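6 July 2023
Waledthorpe, notes on table chores

Clearing and wiping again. Ciarán on the hand grippers most of the morning, me on the logging. Total now 1,336 demos, of which 49 binned for lost markers. Too many. Mostly the left one, when the wrist rolls over and the cube goes out of view.

Policy from last batch, tried on the Jarance arm after lunch: 12 goes at fold the cloth, 4 I'd call folded. Rest were a sort of heap. Cups much better, it picks them up fine and puts them down a bit hard. Paper is hopeless, jaws close on nothing and it carries on as if it had it.

Tarcísio asked at lunch if it could do his kitchen yet. No. Could maybe put one cup away, if the cup was where we like it and he didn't mind waiting. Skemska say theirs does a full table, I'd want to see it on a table they hadn't set themselves.

Soft things are still the whole problem I think. Person feels the cloth slip and just regrips without thinking, and we record none of that, only where the jaws went.

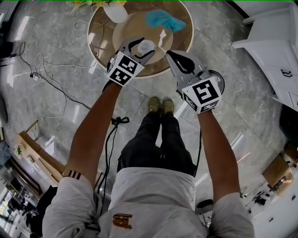 So for next batch: slower closes on the cloth, and start it crumpled differnt every time. Also vary the height of the approach, Ciarán always comes in from the same side and the policy has learnt Ciarán.

Cables want taping down before someone goes over. Ask Yeh re spare pads for the jaws.

Wiping moved to October, no point untill folding is over half.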